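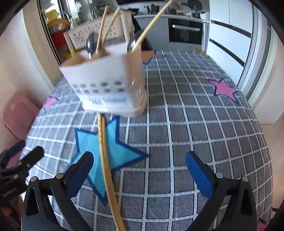 Shared kitchen checklist, Storcombe House
Section 4: Utensil holders, drying area and table

Checked by: Magdolna Magyar
With: Tibor Csonka
Date: 9 June 2023
Previous check: Csenge Kocsis

Mark each line OK, FIX or N/A. Write what you found in the comment, even if it is short. Anything marked FIX goes on the sheet by the pantry door with your initials.

4.1 Utensil holder, body
Look for cracks around the square holes and along the rim. Press the sides lightly.
OK. White plastic holder, no cracks found. Feels a little soft at the back where the wall is higher, same as last time.

4.2 Utensil holder, holes and base
Holes clear, no food or scale. Turn the holder upside down over the sink and run water through it.
FIX. Scale in the bottom corners. Soaked in vinegar for 11 minutes and brushed, most of it came off. Tibor will do it again next week.

4.3 Label band
Still attached, no lifted corners where dirt can collect.
OK. Csenge asked last time if it should be peeled off. Leave it on until it starts to lift, then take off the whole thing and clean off the glue.

4.4 Wooden rails behind the holder
Wipe down, check for splinters, dark spots and movement.
OK on the left. The right one had a rough patch near the top, sanded by hand and wiped. No dark spots on either. Do not oil them again – the oil stayed sticky for days.

4.5 Wooden chopsticks
Run a finger along each one. Throw out any that are split, fuzzy at the tip or smell musty. Do not try to sand the tips.
FIX. Threw out 2, both split. The others are fine. The long cooking ones go in the same holder as the rest, but lean them to the back so they don't catch a sleeve.

4.6 Thin sticks and skewers
Nothing thin enough to slip through the holes should be kept in the holder. Check underneath before putting it back.
FIX. Skewers belong in the Dellow tin, second drawer. Csaba Lengyel to put a note on the drawer.

4.7 Metal spoons
Bowls up, handles down. No rust, no loose bits of food where the bowl meets the handle.
OK. Spoons with water marks were washed again. People keep putting them in handle up after lunch. Dezső says it is faster to unload that way, but then everybody touches the part that goes in the mouth.

4.8 Load
Holder must not be packed so full that air can't get between the pieces. Limit is some 6 pieces for the small holder.
OK at time of check.

4.9 Moving the holder
Lift it level and keep it over the table or the sink. Long items come out first if you are taking it across the room.
OK. Talked through with Dezső Sipos and Csaba.

4.10 Tablecloth
Gray plaid cloth lies flat, no folds under the holder, no crumbs in the stitching.
FIX. One corner damp underneath. Hung over the chair backs to dry and put back at the end of the check. If it is damp again in July we should put a tray under the holder and stop standing it on the cloth.

4.11 Drawer stock
Spare chopsticks and spoons, clean and dry.
OK for spoons. Chopsticks low, add to the Shehata order.

Open items from this section: 4.2 Tibor, 4.6 Csaba, 4.10 Magdolna.
Section 5, refrigerator and freezer, is on the next sheet.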